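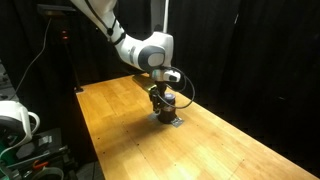

Inspection checklist and comments, arm cell at the Bouchard building, Jallport, carried out before the lab is allowed to repeat the Tirnska result with the operator stepping back from the table. Tirnska is the group's method for guessing, from wrist camera images, that a placement is about to go wrong and stopping the arm early. The paper draft says this makes a person at the stop button "largely redundant" for tabletop work. I was asked to check the cell, and I ended up checking the claim as well, as the two can't be pulled apart. The task is small: a dark cylinder with a lavender-gray rim goes onto a flat gray plate on the wood table, with the gripper coming down from above and the camera cable looping out in a wide arc on the way. I don't doubt that the arm can do this. I have doubts about most of what has been built on top of it.

Inspected by: Akua Akolgo
Present for the lab: Gaëtan Courtois
Month: January
Marks used: OK, OK WITH COMMENT, NOT OK, NOT SHOWN (meaning I asked and was given an answer in words only)

SECTION A. BEFORE POWER

A1. Emergency stop reachable from the operator's chair. OK

A2. Emergency stop reachable from where a visitor would stand. NOT OK
Comment: I stood there and had to lean over the table to reach it. Gaëtan says visitors don't stand there. I was a visitor and I was standing there.

A3. Stop cuts power to every arm in the cell. OK WITH COMMENT
Comment: There is more than one arm and the draft discusses one. We tested the stop with both arms holding still and it worked on both. It has not been tested with one moving and the other parked, and that is how the trials are run. Add the test.

A4. Tabletop secure and free of rocking. OK
Comment: Scuffed, with old screw holes in it. I don't care about the scuffs. Please keep track of which holes have been used to fix things down during which set of trials. The draft says "fixture position unchanged throughout" and I couldn't find anything written down that would back that up.

A5. Plate fixed to the table. NOT OK
Comment: I was able to turn it with two fingers. A few degrees is plenty to change how the far edge of the plate looks to the wrist camera. If the plate moves between trials, some of what Tirnska is calling a bad placement may be a moved plate. Gaëtan's reply was that this makes the test harder and so the result is stronger. Maybe. It could also make it easier, if the plate tends to end up crooked after a bad trial and stays crooked for the next one. Fix it down, or measure its position before each run. Either would satisfy me.

A6. Curtain clear of the arm's reach. OK

A7. Floor clear behind and beside the table. OK WITH COMMENT
Comment: Passable. The equipment on the low shelves should go further back, and the straps and cables need tying up.

SECTION B. ARM, GRIPPER AND CABLES

B1. Joint caps seated, no visible cracks. OK

B2. Cable along the upper link held in its clip. OK

B3. Camera cable has enough slack at full wrist turn. OK WITH COMMENT
Comment: It has more than enough. I asked for the wrist to be turned slowly to both ends of its range with the power limited. At one end the loop drops close to the rim of whatever the gripper is holding. It didn't catch while I watched. I would like a second clip, and I would like it fitted before the new trials and left there. Fitting it halfway through would put two different cable shapes into one set of data.

B4. Camera cable stays out of the camera's own view. NOT SHOWN
Comment: I asked to see saved images from the bad trials next to saved images from the good ones, sorted by wrist angle. I was told the cable "doesn't matter to the model." That's a claim about the model, and it can be tested in an afternoon: cover that part of the image and run the predictor again on the stored trials. If the score stays the same, I will drop the point.

B5. Gripper fingers parallel, pads not worn. OK

B6. Gripper holds its load when the stop is pressed. OK
Comment: Tested several times at lifting height. Held every time. This was the best part of the morning.

B7. Gripper force limit set and written down. NOT OK
Comment: Set, yes. Written down, no. The value on the screen didn't match the value in the draft. Gaëtan thinks the draft is out of date. Then the draft needs fixing, and someone needs to say which value was in use when the trials were run.

SECTION C. THE STOP PREDICTOR

This section isn't on the standard form. I added it because the lab wants to count Tirnska as a protective measure, and anything counted that way gets inspected.

C1. Test conditions written down in advance. NOT SHOWN

C2. Results available trial by trial. OK
Comment: To the lab's credit, they gave me everything. The reported test is 350 trials. In 49 of them the placement was bad by the lab's own rule. Tirnska stopped the arm before contact in 33 of those. The others went through.

C3. Missed cases looked at one by one. NOT OK
Comment: The draft calls the misses "mostly mild." I read the notes for all of them. "Mild" appears to mean that the cylinder stayed on the table. I don't think a protective measure can be graded by how lucky the miss was. A cylinder that lands half off the plate and stays upright came from the same failure as one that lands half off the plate and rolls.

C4. False stops counted. OK WITH COMMENT
Comment: They are counted, but they sit in a table at the back and aren't mentioned in the opening summary. People who work next to a machine that stops for no reason learn to press resume without looking. I have done it myself. If the operator is the backup for the predictor, the false stop rate belongs on the first page.

C5. Training data separate from test data. OK WITH COMMENT
Comment: Roughly 2000 clips were used for training, all taken in this cell. The test trials were taken in this cell too. No clip is shared, and I checked file lists to be sure. But the table, the plate, the curtain and the light are shared. The brighter patch of light on the near part of the table was on during my visit, and Gaëtan believes it was on for all of the earlier work. So we know how the method behaves under that light. We don't know how it behaves with the overhead light dimmed or with a lamp moved, and the word "robust" is in the title.

C6. Compared with something simple. NOT OK
Comment: The only comparison is with an older version of the same method. I asked what you would get by stopping the arm whenever the wrist is tilted past a fixed angle near the plate. It hasn't been tried. It needs no training at all and I have a feeling it would do fairly well. I could be wrong about that, and it would help the paper a good deal if I were.

C7. Behavior on loss of camera signal. NOT OK
Comment: I unplugged the camera during a slow, empty move, with Gaëtan's agreement and his hand on the button. The arm kept going. The predictor holds its last answer, so if the last answer was "fine" it stays "fine" for good. This one isn't a matter of taste. It must stop on loss of signal, and until it does I won't sign for any work with the operator away from the button.

C8. Works with a second kind of gripped object. NOT SHOWN
Comment: The draft says the method "should transfer." No trials given. Cut the sentence or run them.

SECTION D. PEOPLE AND RECORDS

D1. Operator trained and named on the sheet. OK

D2. Operator knows what a Tirnska stop looks like compared with an emergency stop. NOT OK
Comment: From the chair they look the same. The arm halts and the screen shows a code. Give them different words on the screen. The codes are listed in a file on Gaëtan's laptop, and he should print it.

D3. Indicator lights explained at the cell. NOT OK
Comment: There are red lights on the pole. I asked two people what they mean and got two answers. Label them.

D4. Log of stops, with time and cause. OK WITH COMMENT
Comment: Good log, neatly kept, up to the point where the cell was moved over to the Grarkska software. After that the cause column is mostly blank. Please fill it in at the time of the stop — memory is no use for this even an hour later.

D5. Someone other than the author scores the placements. NOT OK
Comment: One person set the rule, ran the trials and scored them. I scored a handful from the stored video without looking at the lab's marks, and we disagreed on a couple, both near the plate edge. That isn't a scandal. With only 49 bad cases in total, though, moving a few across the line changes the headline figure. Two scorers, kept apart, and report how often they differ.

DECISION

The cell may be used with an operator seated within reach of the stop, once A2, A5 and B7 are done. A3 to be tested on the first day back.

The cell may not be used with the operator away from the button. C7 is enough to settle that without the rest.

Tirnska may stay switched on during trials as an extra. It isn't to be listed as a protective measure on the risk sheet, and I have crossed it out there and initialed the change.

REPLY FROM THE LAB, ADDED BY G. COURTOIS

Agree on A2, A5, B7, C7, D2 and D3. Camera loss will be handled before anything else. I think C5 is unfair for a first paper, since every lab tests in its own cell, but we will add a set with the light changed and report it whichever way it goes. The fixed angle comparison is being run on the stored trials now. I don't accept that our use of "mild" was meant to hide anything. The word will come out.

RESPONSE, A. AKOLGO

I didn't mean hidden, and I'm glad to see the word go. On C5, the objection is to "robust" and would disappear with it. Send me the angle comparison when it is finished, along with the threshold and how you picked it. A3 and B4 are still open, and neither is mentioned in your reply.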